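Your planner needs a "not yet" button

I've been writing task planners for robot arms long enough to have opinions, and my loudest one is that we spend far too much effort on choosing the next action and hardly any on knowing when the last one is over.

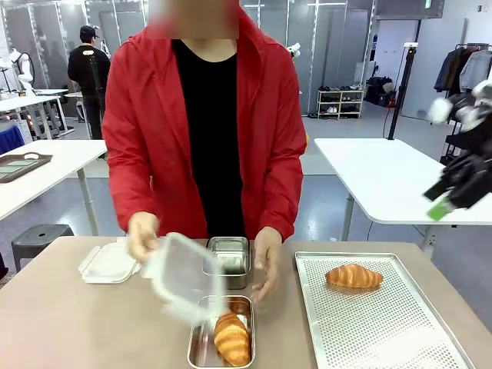
Take packing food into boxes, which has eaten most of my winter. A croissant goes in a container, a lid goes on, next croissant. On a whiteboard that's two skills and an arrow between them, and the arrow is where I lose my afternoons! When is "put the pastry in" done? When the gripper opens? When the pastry has stopped rocking? When it sits low enough that a lid won't squash the top of it? Those are three different moments, and most planners I've used (including the first one I wrote for Cuvley, sorry) pick the gripper opening and hope.

People don't work that way. Somebody closing a lunch box will hold the lid over it for a beat, tilted, having a look, and only then commit. There's no name for that beat in our software. We have pick, place, insert, push, and a big hole where "hold on a second" should be.

So I added one. In Grollel, the little planner I look after, every skill can now return a third answer besides success and failure: wait. It means the arm stays where it is, perception gets another go, and the clock keeps running. It took 140 lines, and most of those are logging.

The complaint I hear most is speed. Fair enough, waiting costs time. I gave it a cap of 15 camera updates, after which the skill has to make up its mind, and I ran 1000 simulated lid placements with it and the same number without. The version with waiting was slower on the easy ones and faster overall, and I'd put that down to retries. A retry is horribly expensive. You back off, replan, find the lid again, come back in, and by then the thing you were covering may have moved.

The other complaint is that a better learned policy would pick up the pause by itself, from watching people do it. Maybe! I'd love that. But I've trimmed demonstration data too, and the first thing every cleanup script does is throw away the frames where the hands aren't moving much. Ours was called Lozano and it was very, very good at deleting hesitation. If you have a script like that, go read what threshold it uses. I'll go make coffee.

I still don't have a good answer for see-through lids, by the way. Depth goes to mush on clear plastic, and "wait" doesn't help when the next look is as bad as the last one. My current hack is to track the rim and ignore the middle, and on Thursday I'm going to try it with a frosted one.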